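Keeping Two Arms Honest: Daily Care of the Tableware Cell at Polcombe

7 min read

The first task of the day in the handling laboratory at Polcombe is performed with a cotton cloth. Before power is applied to either arm, the technician on duty wipes the four fingers of the tableware cell, inspects each one under a bench lamp, and enters the result in a bound logbook. The entry is usually one line long. Over the past year those lines have become one of the most frequently consulted records in the building.

The cell was installed by the engineering firm Sayegh for a study of mixed household goods, funded jointly by the Polcombe School of Engineering and the housewares distributor Culell. Its assignment is modest in wording and demanding in practice. Two arms, mounted on either side of a white table, take plates, dishes, and woven serving ware out of a plastic bin and put them back again. The goods are ordinary retail stock. They differ in weight, thickness, stiffness, and finish, and they are presented leaning against one another, as they might be in a kitchen cupboard or a returns warehouse.

Responsibility for the condition of the equipment rests with Shabani Mollel, the laboratory's senior technician. Mollel came to Polcombe from packaging machinery, where a fault generally announced itself by stopping the line. The tableware cell behaves differently. It can continue to operate for days while its grip becomes slowly less accurate, and the loss may be noticed only when someone compares recent results with those of the previous month.

"A machine that stops is easy to look after," Mollel says. "You go to where it stopped. With this one I have to go looking before there is anything to find."

The fingers

Most of the looking concerns the fingers. They were supplied by Rarkano as molded blanks and finished in the school's own workshop. Each tapers to a narrow tip so that it can enter the space between two items standing close together. The taper is useful and also troublesome. A narrow tip has little material to lose, and every brush against a bin rim or a glazed edge removes or marks a small amount of it.

Light scuffing is accepted. The laboratory's written procedure distinguishes between surface marks, which are recorded and left alone, and damage to the gripping face, which is not tolerated. A finger is rejected if a fingernail catches on the inner face, if the tip has rounded on one side more than the other, or if the closed pair admits light along a part of the seam where it previously admitted none. The last test is made with the gripper closed to a fixed setting and a lamp held behind it. Mollel keeps a set of reference photographs from the day of installation beside the bench for comparison.

Fingers are replaced in pairs, even where only one has failed. In the early months of the project they were replaced singly, and the new finger, being fractionally longer than its worn partner, took up the load by itself. Several plates rotated in the grip before the cause was identified. The workshop has since cut 13 matched pairs, and each pair is stored, fitted, and retired together.

The fastening screws receive similar attention. They are tightened with a preset driver, marked with a stripe of paint, and checked by eye each morning. A broken stripe means that the screw has moved. The finger is then removed, the seat cleaned, and the screw replaced, as the procedure does not allow a screw that has loosened once to be tightened and used again.

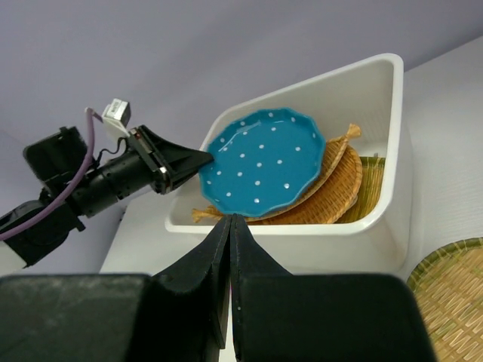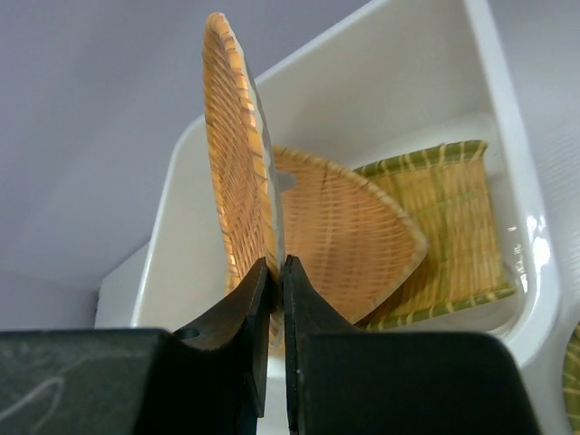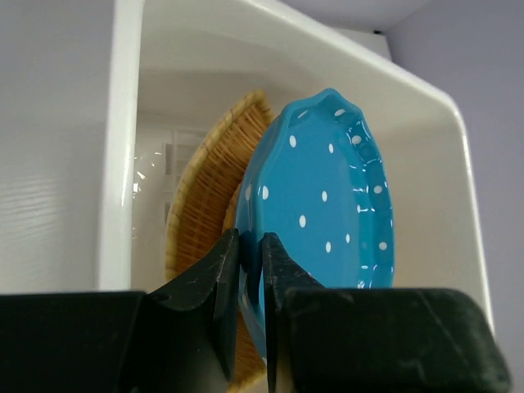 Dark gripper fingers at the white bin, with woven ware stood on edge inside.

Ceramic and bamboo

Setting the closing force has required more discussion than any other part of the work. A glazed dish is hard and smooth, and it tolerates a firm grip provided that the fingers meet it squarely. A woven basket gives way. Close on it too lightly and it pivots about the fingertips; close on it too firmly and the strands are crushed, so that the next attempt begins with an object of a different shape.

The original settings held one force value for each item in the collection. This arrangement suited the ceramics and failed the bamboo, whose rims vary from piece to piece and soften with handling. The present arrangement uses a short test squeeze. The fingers close until they register contact, continue a small distance farther, and compare the resistance with a stored range. Only then is the lifting force selected.

The test squeeze depends on the fingers being in good condition, and the technicians are therefore asked to repeat it on a reference block at the start and end of every shift. The block is a plain piece of hard rubber. A run of 10 squeezes must fall within the permitted band before the cell is released for work. When the run falls outside the band, the order of investigation is fixed: fingers first, then screws, then the gripper drive, and the software last of all. Mollel insisted on that order after an afternoon in July was spent revising a force table, with the fault later traced to a fingertip seated on a crumb of dried glaze.

Cables and joints

Cable routing is the second subject to which the logbook returns. An arm that reaches sideways over the rim of a bin turns its wrist through positions seldom required on a flat table, and each turn pulls on whatever is fastened along its length. The installers left generous slack. Some of that slack was later found to be rubbing against the joint housings, and a smaller amount proved too short at full reach.

The technicians now carry out what is known locally as the slow walk. Each arm is driven through its full working range at reduced speed while a member of staff follows the cables with a gloved hand held nearby, an emergency stop in the other. Any point at which a cable tightens, flattens, or touches a moving edge is marked with tape and corrected before the walk continues. A complete slow walk of both arms takes 67 minutes. It is performed every second week and after any change to a bracket, a connector, or the height of the table.

Connectors at the wrist are not unplugged without cause. Earlier practice called for them to be separated and cleaned on a schedule, and the schedule produced more intermittent faults than it prevented. They are now inspected in place and pressed home by hand, and a small drop of removable sealant shows whether they have shifted.

The bin as part of the machine

Visitors tend to regard the bin as packaging. The laboratory regards it as a fixture. If the bin moves on the table, both arms are working to a position that is no longer correct, and the first contact is likely to be with the rim. Strips of low-profile stop are fixed to the tabletop, and the bin is pushed against them by hand at the beginning of each session. It is replaced when its walls have bowed enough to rock on a flat surface.

The goods are looked after as well. Ceramic pieces are washed in plain water and dried completely, since residue from detergent was found to alter the grip. Bamboo pieces are brushed dry. Each item carries an inventory number, and the collection now stands at 262 pieces, including retired ones. Loose strands are trimmed only when they are long enough to snag a fingertip. Mollel prefers to leave shorter ones in place, on the grounds that the trays sold in shops have them too.

Sharing the work

Care of the cell was at first entirely a matter for technical staff. Graduate researchers now take a share, following a short period of supervised practice that ends with each of them changing a pair of fingers and bringing the reference block back within its band without assistance. The change was made for practical reasons, as sessions often ran into the evening and a worn finger could hold up work until the following morning. It has also affected the research. Two of the current projects began with remarks in the logbook, one concerning uneven wear on the left arm and the other concerning the way a leaning stack settles after its front item is removed.

Culell has asked for a copy of the maintenance procedure, and a revised edition is being prepared with Sayegh. The revision will add a section on the storage of spare fingers, which are at present kept flat in a lined drawer below the bench, and will shorten the section on software resets. Mollel has requested that the page describing the morning wipe-down remain where it is, at the front.

Contact the Editorial Office | © Polcombe School of Engineering. All rights reserved. | Back to top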